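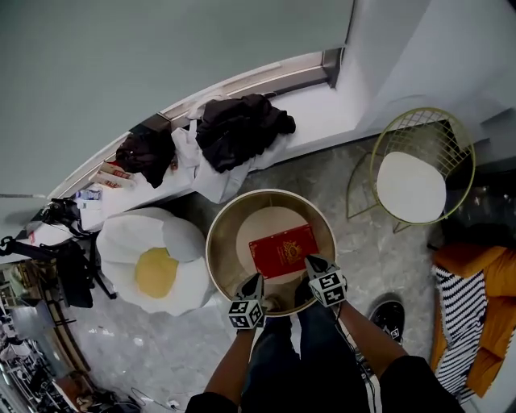
Round two with the Grivby fingertips, one red book, one side table.

I have been comparing hand-worn grippers for most of September, and I would like it on record that I went in with a favorite and came out with a different one, plus a sore thumb.

Some background for anyone who wandered in from the coffee grinder posts. I want to collect recordings of ordinary chores that an arm could learn from later. The old way is to sit at a controller and steer the arm through every move, and I've done enough of that to know I'm bad at it. The newer way is to wear the gripper yourself, do the chore with your own two arms, and let the cameras work out where your hands went. The white cubes with the black squares are how they do it. They also make you look like you lost a bet at a board game store.

I had two sets to try. The Hesar is a trigger grip: you hold it like a hot glue gun and squeeze, and two flat jaws close out in front. The Grivby sits on the fingertips, so the pinch is your own pinch with some black hardware in between. On paper I preferred the Hesar, mostly because the manual had drawings.

The test was picking a hardcover book up off a flat table, turning it over and putting it back down. If that sounds easy, go try it with oven mitts. A book lying flat gives you nothing to get under. What you do with bare fingers, without thinking, is press on a corner, drag the thing until a bit of it hangs in space, and pinch the bit. My side table has a raised metal rim all the way around, so nothing hangs anywhere. I own other tables. I picked this one out of spite.

The Hesar first. Out of 14 tries I got the book up four times, and two of those were closer to flinging. The jaws are stiff and thick, and they like to meet the cover edge-on and push it to the far side of the table. With the left jaw braced against the rim I could sometimes walk the book up the slope, but my wrist was bent at an angle I'd rather not repeat. It's a lovely tool for a mug. It will pick up mugs all day. I gave it a mug afterward so we could both feel better.

The Grivby got 12 out of 14. You can press down with one hand and feel, sort of, how hard you're pressing, and that turned out to matter more than anything on the spec sheet. Right hand pins the corner, left hand waits at the rim, right hand slides the book over until it rides up, left hand takes it. The two misses were both me getting cocky.

It isn't all good news. The cable from the right hand runs down past my knee, and I stepped on it more than once, which gives you a tug on the wrist like a small dog on a leash. The cubes also stick up enough that when both hands come together over something small, they knock. One good knock and the tracking decides your hand has moved to the next room. I lost a handful of recordings that way before I learned to keep my hands apart like a man carrying an invisible accordion.

Then the camera side. I wear it on my head and it sees what I see, more or less, as long as I remember to look at my own hands. I don't always. I ran the recordings through Colloris, the free tracking program everyone on the forum swears by, and it kept both cubes in view for most of the session. The bad stretches were nearly all me looking off to the side. There's now a sticky note on my monitor that says LOOK DOWN.

In total I kept 163 clips, of which I'd call the last third decent. The first third I'll probably throw away, along with the memory of them. Each one is roughly 10 seconds, so it's less footage than it sounds, and still somehow filled an entire afternoon and the part of the evening I had planned to spend on dinner.

I haven't run any of it on the arm yet. The arm is a secondhand Rangel with a shoulder that clicks, and it needs a new mounting plate before I trust it near a table I like. If the hole pattern matches what I ordered, that's next. If it doesn't, you'll be getting a post about drilling.

For anybody choosing between the two: Hesar for mugs, bottles and anything that stands up by itself. Grivby for flat stuff, cloth, and people with patience for cables. Tape the cable to your sleeve before you start. I did it at clip ninety-something, and I'd like those first ninety back.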